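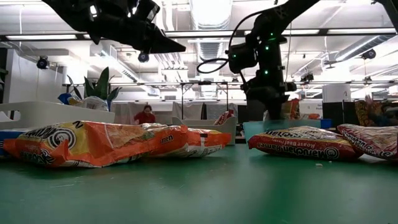 ok so box packing question. Doing a care box for my brother, he's at a camp job up north til end of July and the shop there is a joke. I've got a flat rate carton and a pile of instant noodles and I can't decide if they stay in the packets or get stripped down. Sorted them by colour first, orange ones left and dark red ones right, the red is the Maruchan Roast Beef, which he'd eat for breakfast if you let him. The corners on those wrappers stick up and catch on everything. Do you lay them flat or stand them on edge like records?? Weight isn't the problem, space is.

treltness_tess
on edge. always on edge. flat ones at the bottom get crushed by whatever goes on top and he gets a bag of crumbs

halfpint33
Disagree, flat. On edge they slump over as soon as the box gets tipped and then the corners poke holes in each other. Flat in stacks, something soft between the stacks. Socks are good. He needs socks anyway I bet

treltness_tess
slump only happens if you leave a gap. pack it tight, no slump

halfpint33
you've never seen how the depot throws them

Arne Strobel
Strip them. Bricks into a zip bag, flavour sachets into a second zip bag, write on it with a marker. I did 33 of them this way for a canoe trip and they took up half the room. Wrappers are mostly air.

kettle_on
Mostly air is the point tho, the air is your padding!! Take the wrapper off and the brick just rubs itself to dust. Had a bag of loose ones arrive once and it was basicly soup gravel

Arne Strobel
Soup gravel tastes the same.

kettle_on
does not

OP
lol. he would notice. he's weird about long noodles. also worried about mixing up the sachets if I strip them, there's beef and then whatever the orange ones are, I grabbed those without looking

kettle_on
keep the wrappers then. Prick each one with a pin at the seam, press the air out gently, bit of tape over the hole. You lose the puff but the brick stays put. Takes maybe a minute each

halfpint33
once you prick it it isn't sealed anymore. wouldn't do that for anything sitting in a shed all winter

kettle_on
it's til end of July not til the apocalypse

Ida Reuter
Hi, I send one of these every month to my daughter so I'll put in what I do. Heavy stuff on the bottom (tins, peanut butter, in the corners). Noodles on edge in one row down the long side, all facing the same way, as they nest a bit. Then the other row facing back the other way. Tea, socks, chocolate in the middle. Fold those corners under and put a bit of masking tape on, they stop catching. I don't strip anything. Tried it, too much fiddling, and she couldn't tell how much water to use with no packet to read.

OP
oh the water thing is a good point, hadn't thought of that. masking tape I have

treltness_tess
on edge gang wins

halfpint33
one vote is not winning

Mühlbauer_M
What carton are you using? If it's the Testik one with the double wall it won't matter which way up they go, nothing moves in there. The thin ones bow out at the sides and then on edge is bad, the whole row loosens off.

OP
thin one I think. It's from the post office, came flat. I can push the side in with one finger

Mühlbauer_M
Then line it. Cereal box cut open, down both long sides. And tape the bottom seam twice, once along and once across.

halfpint33
thin carton = flat. just saying

Arne Strobel
What else is going in? You've only mentioned noodles.

OP
coffee, a jar of vegemite (plastic lid, taped), 11 muesli bars, 2 paperbacks, hand cream, and a bag of those Erken mints he likes. plus a phone charger cos he sat on his

Ida Reuter
Paperbacks down the sides! Then you don't need the cereal box on that side. Put the hand cream in its own bag please. Learned that one the hard way, everything tasted of lavender.

kettle_on
and mints nowhere near the coffee

OP
right. going on edge, books one side, cereal box the other, corners taped, no stripping. Sorry Arne. Post office shuts at 5 so I'm doing it now, will report back if it all fits

Arne Strobel
It won't fit. Zip bags.

OP
ok so 9 noodles went in and the mints didn't. I'm eating the mints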